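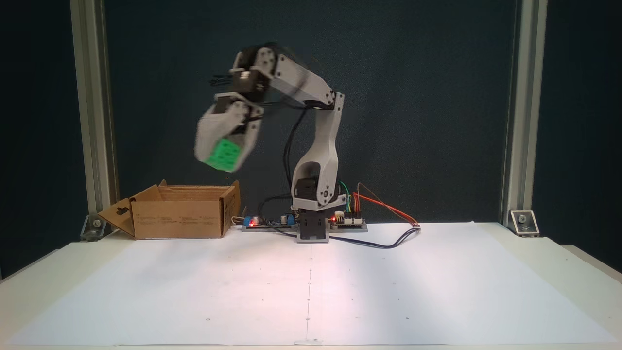 Última modificación de esta página: 30 de enero de 2020

Quiénes somos

¡Hola! Somos Tudau, un taller de preparación de pedidos con 11 personas en plantilla y bastante más cartón del que nos gustaría. Preparamos cajas para tiendas pequeñas: juguetes, recambios, material escolar, lo que nos traigan. Yo escribo esta página porque me tocó montar la web y ya nadie me la ha quitado de encima (tampoco me quejo, me gusta contar estas cosas).

Empezamos en una nave prestada del polígono Rarau, con dos mesas y una impresora de etiquetas que se atascaba cada mañana. Hoy tenemos 41 clientes fijos y un rincón al que llamamos Niltenard, que es donde probamos los brazos. Coger una pieza, llevarla encima de la caja, soltarla, y vuelta a empezar: en eso andamos, con cubos de colores como el verde que lleva la pinza, que son baratos y aguantan los golpes. Los brazos los imprimimos en 3D y, si se parte una pieza, imprimimos otra por la noche y a primera hora ya está puesta.

Cómo empezó lo de los brazos

Pues por las muñecas, las nuestras. En campaña había quien metía piezas en cajas el turno entero, y en octubre ya teníamos a dos compañeras con la mano vendada. Hicimos cuentas, vimos un robot industrial en una feria, nos asustamos con el precio y decidimos aprender por nuestra cuenta. El primero se llamó Sokol y no acertaba en la caja ni poniéndosela debajo. Le tenemos mucho cariño.

Ahora trabajamos con uno más apañado, atornillamos los perfiles de aluminio con escuadras y dejamos las placas a mano, justo al pie del brazo, para ver de un vistazo si tienen encendido el led rojo. Lo de los cables lo llevamos peor, ya se ve. Cada vez que alguien los ordena, al día siguiente hay que cambiar un servo y otra vez la maraña. 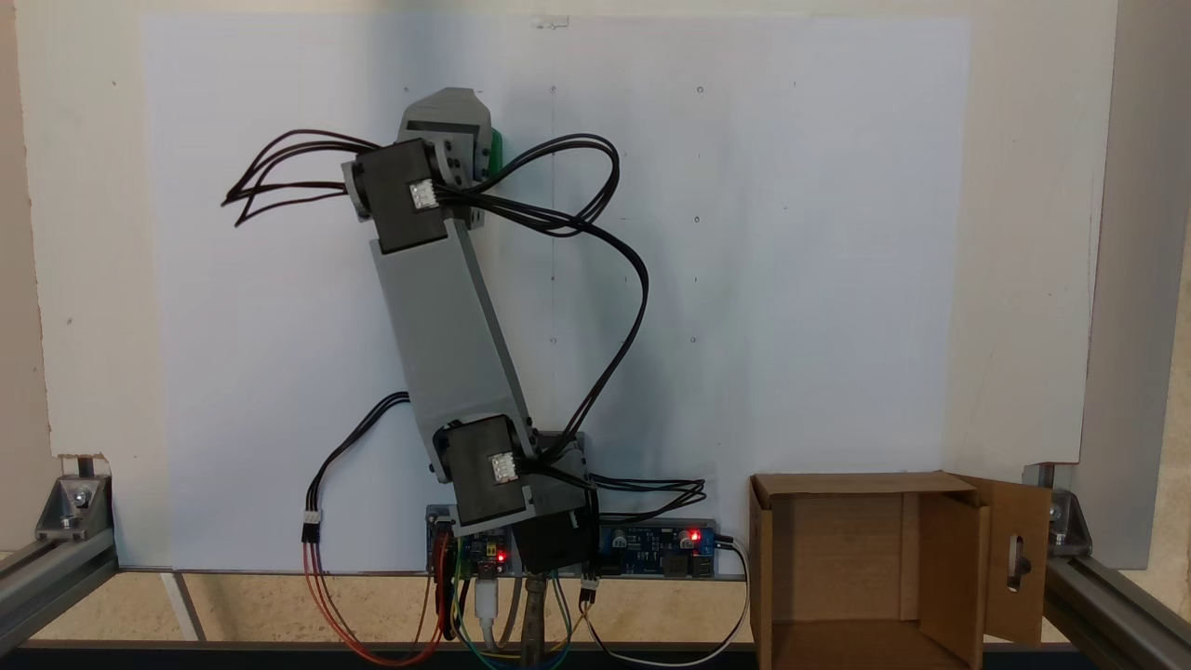 Qué ha cambiado para nosotros

Lo primero que preguntó todo el mundo fue quién sobraba. Lo hablamos en una reunión larguísima, con café malo, y lo dejamos por escrito: ningún puesto se quita por un brazo. De momento así seguimos. Lo que sí cambió es el día a día. Quien antes llenaba cajas ahora revisa pedidos, ajusta recorridos o atiende a las tiendas, y hacemos rotación para que no le toque siempre a la misma persona pelearse con la pinza.

¿Que hay gente a la que le gustaba más lo de antes? También. Poner la radio y llenar 200 cajas tenía su punto, y ahora hay que estar más pendiente. Por eso seguimos teniendo una mesa manual, y quien quiere se apunta.

Si te apetece venir a verlo, escríbenos por el formulario de contacto y te enseñamos el taller. Trae calzado cerrado, y si tienes cartón limpio que te sobre, ¡te lo cogemos encantados!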